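Indby Hall

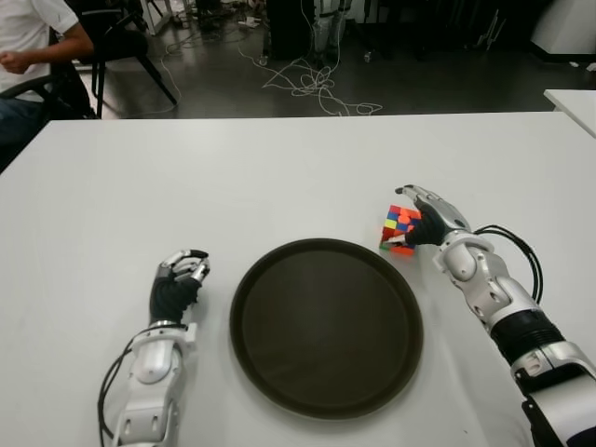 Indby Hall is a live music venue and teaching space in the town of Wimosero. It holds concerts, workshops and open rehearsals, mostly in jazz, funk and folk music. The main room has a standing capacity of 200. A smaller upstairs room, known as the Dudek Room, seats 25 and is used for classes and solo recitals.

History

The building was put up as a seed warehouse and stood vacant for several years after the seed business moved out of town. It was bought by Rukeck, a local concert promoter, which had been booking shows in restaurants and school gyms and wanted a permanent stage. The loading doors on the east side were bricked up during the conversion, and the old office became the box office. The hall opened in April with a week of free shows by bands from the area.

The venue was first called the Rukeck Room. The name was changed after the first season to avoid confusion with the promoter, which also puts on outdoor concerts at the Wimosero fairgrounds. Those concerts draw more than 1000 people and are not part of the hall's own calendar.

Layout and sound

The stage is at the north end of the main room and is 25 feet wide. The ceiling is low for a room of this size, and early reviews in the local paper complained of a heavy bass sound near the back wall. Curtains and wall panels were added in the second season. The mixing desk was later moved from the balcony to the main floor. The balcony has fixed seats and is closed for smaller shows.

Programs

Most touring acts play a single evening set. Visiting musicians are often asked to teach a class on the afternoon of the show, with tickets sold either for the class alone or together with the concert. Drum and guitar classes are the most common. Class size in the Dudek Room is usually limited to 8 players, with the other seats open to listeners.

The Indby Sessions, a series of live recordings made in the main room, are released by Rukeck as downloads. The early recordings were issued on cassette and have not been reissued.

See also

Dudek Room
Indby Sessions
Music in Wimosero

Page last edited 5/1/20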